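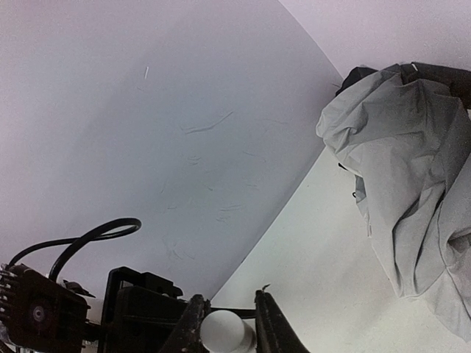 Where Do the Jackets Go? Clothes, Flat Surfaces and Scratches in a Shared House
Final report, Household Objects project course
By Aksel Ravn, with Vibeke Bergmann and Dinesh Kashyap

Why we picked this

Our first idea was a project on kitchen chairs, and it was boring. We sat in the living room at Kershaw house trying to think of something better, and Vibeke couldn't put her laptop down because every flat thing in the room had a piece of clothing on it. So that became the project! We wanted to know where people drop a jacket or sweater when they come in, how long it stays there, and what all that dropping and dragging does to smooth surfaces over a school year.

Kershaw is a shared student house with one long hallway, a living room, a kitchen and a study room upstairs. There are hooks by the front door. There have always been hooks by the front door, and they're fine hooks. Keep that in mind for later.

What we did

For 14 days in March we walked through the shared rooms twice a day, at 9 in the morning and again at 10 at night, and wrote down every piece of clothing that was lying on or hanging off something that wasn't made for it. Tables, chair backs, the shelf over the radiator, the arm of the couch, the top of the shoe cabinet. We skipped the bedrooms (Dinesh asked the other housemates and the answer was a very quick no).

Each sighting got one line in the notebook: what it was, what it was on, and whether it was folded, hanging or just bunched up. If the same sweater was still there at the next round, it counted again. Our supervisor, Lourenço Sampaio, thought this would blow up the numbers, and it did, but we kept it that way on purpose. A jacket that spends two days on the study table is more in the way than one that's there for dinner.

For the second part we looked at the surfaces themselves. We cleared them off, wiped them with a damp cloth, let them dry and shone a flashlight in from the side, low down. Straight from above you see almost nothing. With the light coming in flat, every little line shows up, and some of them are kind of pretty.

What we found about the clothes

We ended up with 143 sightings. Most of them were jackets and zip-up sweatshirts, then scarves, then a long tail of single items like one mitten and a bathrobe that I'm not going to discuss.

The study table won by a mile. We'd all guessed the couch. But people come home, go straight upstairs with their bag, and take the jacket off once they're already up there and warm. By then the hooks are a whole staircase away. Halfdan Mikkelsen, who has the room next to the study, told us he hadn't used the hooks since he moved in, and he wasn't sorry about it either.

Almost everything was bunched, too. People don't lay a jacket down, they let go of it. Half of it lands on the table and the rest slides over the side, and then it slowly pulls itself lower until somebody shoves it back up. That shoving turned out to matter for the second part.

Gray and black clothes stayed out longest. Dinesh thinks they simply don't catch your eye the way a yellow raincoat does, and I think he's right, although we don't have enough bright clothes in the house to prove it.

What we found about the scratches

We sorted the marks into families, because trying to describe each one separately was driving us nuts.

Long single lines, a bit wavy, that thin out to a point at one end. We could make these on a scrap panel by dragging a metal zipper pull across it with the weight of a jacket on top.

Short curved marks in small groups. Buttons and snaps will do it, but so will the little feet on a desk lamp. We can't tell them apart.

Pairs of lines running side by side. We never managed to copy these properly. Vibeke got close with a belt buckle on her fourth try, then couldn't do it again.

Fine branching creases. We only found them on softer coverings, and we think they come from bending or pressing more than from scraping. This is a guess.

The scrap panel was an offcut that Lourenço gave us, and it's harder than the study table, so the tests only say so much. We also can't know how old any mark is. Somebody may have moved a printer across that table years before we lived here.

The fix we tried

Since the trouble is at the top of the stairs, we put a rail there. We named it the Kullico, after nothing at all, and built it from a broom handle, two brackets and some leftover cord. It holds around six winter jackets before it starts to sag – Halfdan's parka counts as two.

It has only been up for a few days, so I don't want to claim much. The study table has been easier to use in the evenings. The shelf over the radiator looks the same as ever, scarves and all.

What we'd do differently

Start before the weather changes. Toward the end it got mild and some people stopped wearing jackets completely, which messes up any comparison with the rail. We'd also photograph the surfaces on day one with the light in the same spot each time. And I'd write the notebook lines in pen. A lot of mine rubbed off in my pocket, and Vibeke had to help me read them back.

The notebook and the scrap panel are in the course cabinet, second shelf. The rail is staying up, and Dinesh has promised to put in a third bracket.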